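Sorting through the grey bins at Stiltgate

The shared workroom at Stiltgate opens at 7 in the morning, and the person who looks after its storage is usually there before the kettle has boiled. She has run the stores for over 15 years and asked us to leave her name out, as she does with everything.

We began with the bins. There are 50 of them, all bought from the same supplier in Cerstead when the building was fitted out.

"People want to talk about shelving," she said. "Shelving is easy. It's the bins that decide whether you can find anything."

Her rule is that small things go in deep bins only while they are being sorted. A tall side stops a lemon or a cup from rolling off the table, but it also makes it hard to see what is at the bottom. She prefers to work standing, with the bin on a table at hip height.

"If it's on the floor you bend down, you get fed up, and you put the lid on. Then it stays like that until May." 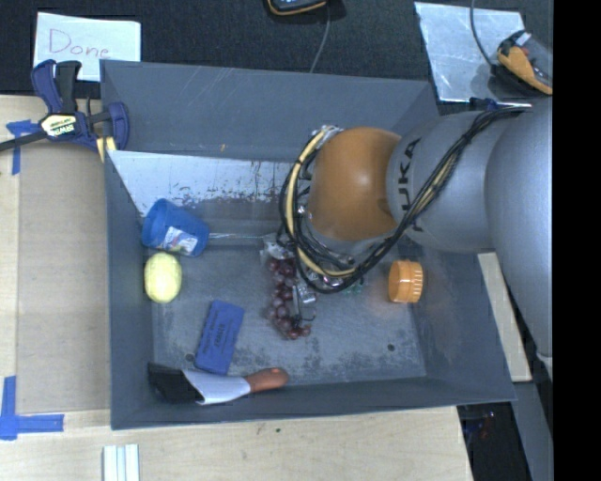
Issue 7, page 15

The bins show their age. Scuffs on the floor do not bother her, and neither do scratches on the walls. She wipes them out with warm water and washing-up liquid and has given up on scouring pads, which dulled the first few she tried them on.

"A mark is a mark. I want it clean. I don't need it to look new."

Mixed bins are the ones she gets asked about most. A blue plastic cup ends up beside a blue block the shape of a rubber, with something yellow and oval by the wall, and whoever is sorting has to decide what belongs with what. New helpers tend to go by colour. She asks them to go by where the thing will be used, so the cup goes to the kitchen shelf and the block to the desk drawers.

Food is kept apart in the end, whether it is real or the play sort. The real sort goes to the fridge the same day. The play sort is washed and kept in two Dako tubs by the door.

We asked whether she labels things.

"The shelf, yes. The bin, no. Bins move about."

She took the idea from the old Ó Riain warehouse, where she worked before this, and where every bin had layers of old labels that had to be scraped off with a knife. At Stiltgate the labels are card, slipped into a holder on the shelf edge, and she rewrites them in pencil when the contents change.

A full sort of one bin takes her 15 minutes. She does 2 before lunch and leaves the rest for whoever is in during the afternoon.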